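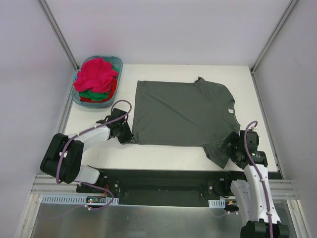
Stuart Penrose wrote to us in June that he had always assumed robots were programmed line by line, and asked what a person's hands had to do with it. A fair number of visitors ask the same thing, so we have put the answer on our About page.

About Pirnunik

Pirnunik is a small company that teaches robots to handle cloth. We work out of one floor of the Furnival building and have been there for four years. Before that we shared a workshop in Fusport.

Our operators show a robot a task by doing it through the robot. The operator moves a pair of arms by remote control, and we record how the arms and grippers move along with what the cameras see. One run through a task is called a demonstration. A simple fold may need 335 of them before a model trained on the recordings is worth trying. Harder jobs have taken us over 4000.

Cloth is difficult because it never lies the same way twice. Operators are asked to vary how they start and to keep going when a corner slips. Those recoveries stay in the data. We throw out a run only if the recording itself is bad.

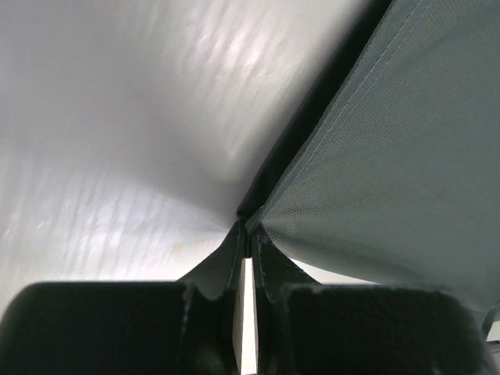

New operators train for 36 hours before their runs count toward a customer's set. Most of that time goes to grip: how far in from the edge to take hold, how hard to close, and when to let go. Speed comes later and we don't pay by the run.

Bimard, our recording software, was written in house. It keeps the arm positions and the video in step and lets a reviewer mark where each part of a task begins and ends. Customers get the marked files and the notes that go with them.

Fiona Strachan runs training and handles requests for visits. Write to her through the contact form and say which day suits you.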